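The Year I Got Serious About Plastic Boxes

I own too many plastic containers, and I blame December. That was when the cupboard over my fridge finally gave up and dropped 18 lids on my head, and I decided I'd learn to pack a lunch like a grown-up. So I started paying attention to the boxes themselves — the milky ones, the clear ones, the ones with yellow bits.

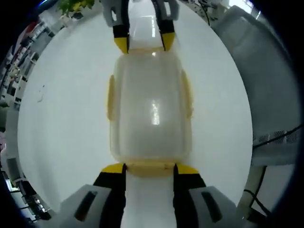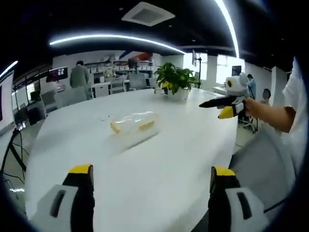 A plastic container on a white table.

My friend Nhung Doãn has packed lunches for 2 kids since forever, and she only buys see-through. If she can't tell what's in a box from across the kitchen, she says, it'll be there until spring. I used to think that was fussy. Then I found a solid blue tub at the back of my own fridge and, well, I won't tell you about the rice.

Milky plastic is a fair compromise, I think. You get a hint of what's inside, and the tomato sauce stains don't scream at you! Hung on to mine for five years so far and the lid still sits flat.

Lids are the real trouble, of course. My neighbor Hưng Ông keeps his upright in an old dish rack, biggest at the back, and he can lay his hand on the right one in the dark (he showed me, with the kitchen light off, very pleased with himself). I copied him the same night. It took me 30 minutes and I threw out every lid that had no bottom and every bottom that had no lid, which hurt more than I expected.

What I haven't solved is the office table. We all eat at the same one, all our boxes look alike by noon, and twice now I've carried home somebody else's noodles. Nhung says to put a strip of tape on the bottom with my name on it. I bought the tape — it's in a drawer somewhere, probably under the spare lids I swore I'd gotten rid of.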